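The afternoon I spent watching people sort silverware

5/14/25

I'll admit I drove out to Wokix expecting to meet a robot. I'd even practiced a couple of questions about whether it had a nickname. What I got was a cup of very strong coffee, a visitor sticker and a chat with the woman who runs data collection there, who asked me to leave her name out because she hates finding herself in search results. Fair enough!

Wokix is a small outfit in Rutherford, and the thing it makes is examples. Hours and hours of them. A company that wants a machine to put away dishes needs to show it dishes being put away, many times over, by somebody who knows how. "People think we write rules," she told me. "Like, if fork, then left. We don't write any of that. We do the chore and we record the chore, and the learning system gets to chew on it."

The current job is called Stivura (don't ask me, the client picked it) and it's all about tableware. Her crew works in pairs of shifts, and a session runs in blocks of 10 minutes with a break after each one. I asked if the breaks were for the equipment. She laughed at me. "They're for the wrists."

I tried a block myself later on, and yes, they're for the wrists.

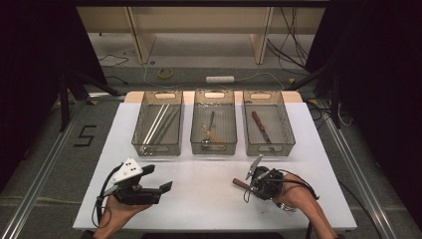 What she really wanted to talk about was mistakes. She has strong feelings about mistakes! When she started, the habit was to throw out any take where somebody fumbled, so the system only ever got to see smooth, perfect handling. "And then it would bump a spoon and have no clue what to do next," she said. Now the fumbles stay in, as long as the person recovers. A table knife lying at a slant across the floor of its bin is fine by her, and so is a fork that lands crooked, and she gets a little cross with new people who go back to straighten things up. The grippers make you clumsy anyway. You've got one in each hand, two black fingers on the left one, cables trailing off, and picking up something as skinny as a chopstick feels like threading a needle in ski gloves. "Good," she said when I complained. "If it's hard for you with those on, then we're recording the right thing."

I wondered why they don't just film bare hands. They tried, she said, back before Stivura, and the trouble was that a hand has all those fingers doing clever little things a machine can't copy. With the grippers on, a person has to solve the problem the way the machine will have to. You can't cheat by rolling a spoon along your thumb. "I've had chefs in here," she said. "Lovely people. Takes them a whole shift to stop being chefs."

Then there's the labeling, and here she got out a laptop. Every take goes into a program called Zuvix, where somebody watches it back and writes a plain sentence about what happened. Put the knife in the bin. Moved the spoon over. It sounded dull to me and I said so, and she didn't disagree, but she says it's where most of the arguments happen. Is it "put" or "drop" if you let go early? Does nudging something count as moving it? They spent 3 meetings on the word "drop" alone, and there's a printed page taped up by the coffee maker with the ruling on it. (You may let go early. You may not throw.)

I asked how many takes are enough, and she made a face. More than she has, always. But she'd take variety over a big pile any day. "Ten people doing it their own weird way beats one person doing it all week," she said. She's had left-handers, slow people, a guy who hummed. For May she's after 4 more operators, and she'd like at least one who has never worked in a kitchen and doesn't care how a drawer should look.

Before I left I asked if she sorts her own silverware at home. "It all goes in one drawer," she said. "Forks, batteries, everything." Then the next block was starting and she had to go check on the cables, so I peeled off my sticker and finished the coffee in the parking lot.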